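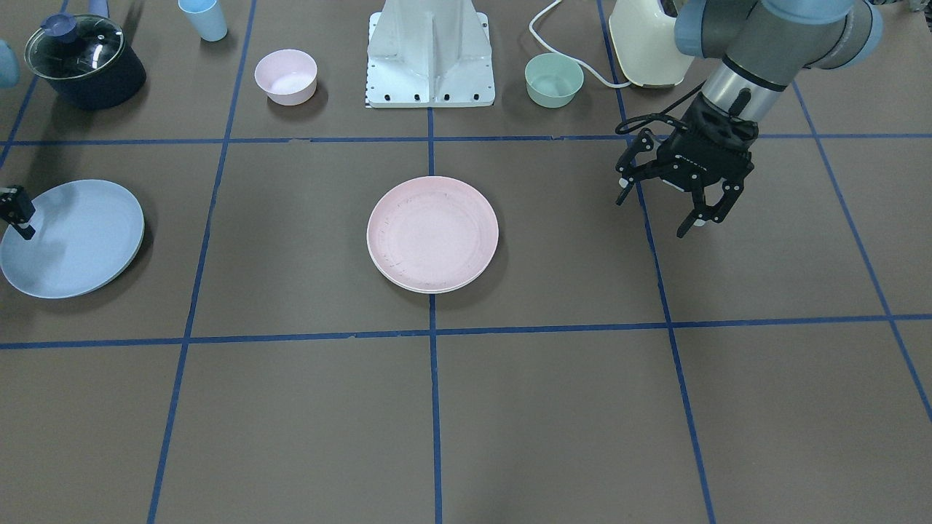

How long should filler be left before it is sanded and painted?

Overnight for anything deeper than a scratch. The tub will say two hours, and the tub is optimistic.

Section 4. Getting a room ready for paint

This section applies to sound plaster walls and previously painted woodwork. Bare new plaster is in Section 6. Read steps 1 to 9 through once before you open anything.

1. Take down curtains, shelves and pictures. Move what furniture you can and push the rest into the middle of the room under a sheet.

2. Turn off the electricity at the consumer unit, then loosen socket and switch plates by a couple of turns. Do not take them off.

CAUTION: Check with a tester that the power is off. A label inside the consumer unit door saying "bedroom" is somebody's opinion.

3. Wash the walls with sugar soap, working from the skirting upwards, and rinse with clean water from the top down. "No-rinse" sugar soap should be rinsed too. Yaw Eshun tried the Bovness no-rinse kind in a kitchen for us last July and the emulsion came away behind the cooker in strips.

4. Rake out cracks with a scraper, brush off the dust and fill slightly proud of the wall.

5. Sand with 120 grit, then 180. Wear a mask.

CAUTION: Paint in houses built before the 1970s may contain lead. Do not dry sand it. Use a test kit first, and if the result is unclear, treat it as lead.

6. Mask the edges you want to keep. Press the tape down with a filling knife, not a thumb. Makers promise clean removal after two weeks or more; we would take it off the same day, while the paint is still slightly soft, pulling back on itself at a low angle.

Note: Dearer tape is not always better. Adjoa Quansah ran a Custeck own-label roll beside one at twice the price along the same skirting and could not tell the two lines apart. On rough or dusty walls both bled.

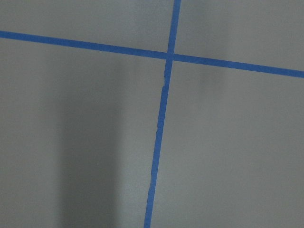

7. Spot-prime filled patches with thinned emulsion (one part water to five of paint). "Self-priming" paint may well cover a patch, but it tends to show as a dull spot when the light comes in from the side.

8. Work out how much paint you need. Measure the walls, take off doors and windows, and divide by the coverage on the tin. Then allow for the tin being wrong. Coverage figures are usually given for a smooth, sealed surface. For 73 square metres of ordinary wall, Aba Asamoah's advice is to add a fifth and keep the receipt for the unopened tin.
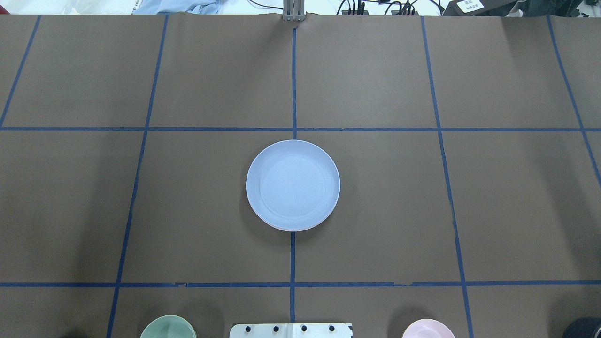
The same goes for "one coat" paints. Budget for two coats, and for three if you are going from dark to light. If one coat does turn out to be enough, you have lost nothing.

9. Check the air before you start. Do not paint when the humidity indoors is above 85 per cent, or when the walls feel cold and clammy. Cheap humidity meters disagree with each other, so if yours reads anywhere near that, open the windows and wait.

Drying times

Touch dry: as stated on the tin, more or less.
Recoat: double the stated time in winter.
Safe to wash: leave it a month.

If patches still show through after the second coat, go back to step 7.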